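Looking After a Footpath Robot: Camera Mount, Wheels and Logs

February
Posted by the author, Whitfield

The unit I maintain is a small six-wheeled delivery robot, bought second-hand from Zarnden and operated on the residential footpaths of Undville. It is numbered 20 in the maker's records and I have kept that number. This post sets out the maintenance procedure as it now stands, as the previous version omitted the camera mount and gave the wrong figure for the wheel bolts.

Servicing is carried out after every 30 hours of running time. The robot is placed on a stand with all wheels clear of the bench, the battery is removed, and the main switch is tagged. Each wheel is then turned by hand. A rough or gritty feel generally indicates grass wound around the axle behind the seal, and it should be cut away with a hooked blade. Pulling it out has damaged two seals to date. The seals are ordered from Karby and take several weeks to arrive.

The front camera requires more attention than any other part. Its bracket is held by two screws into a plastic boss, and repeated small knocks cause the boss to wear. The camera then drops by a degree or so and the path-following software places the edge of the concrete closer than it is. The robot compensates by drifting towards the opposite verge. For some months I treated this as a steering fault and replaced a motor controller that was in perfectly good order.

The boss has been drilled out and fitted with a brass insert. Alignment is checked outdoors on a straight length of path, with the robot stationary and the tires at their normal pressure.
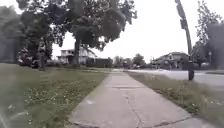 The path should run away to a point near the centre of the view. If it does not, the bracket is loosened and corrected before any change is made in software. I would discourage the use of the software offset altogether, as it conceals a loose bracket until the bracket fails.

Slab joints and cracked concrete account for most of the remaining wear. The rocker pivots are greased sparingly at each service and the bolts are checked with a torque wrench. Where a pivot shows side play, both bushings on that side are replaced together.

Logs are copied to a separate drive before the battery is refitted. The last set contained 2465 entries, of which 519 were wheel-slip warnings, nearly all from the rear left motor. The cause was a cracked connector housing under the deck. A new housing has been fitted and the cable is now tied to the frame at a second point.

The tire pressures in the original manual remain under review and will be covered separately.

Recent posts
Replacing the Deck Seal
Battery Storage Over Winter
A Bench Stand Made from Scrap Angle
Notes on the Karby Axle Seals

Contact | Copyright the author, all rights reserved | Back to top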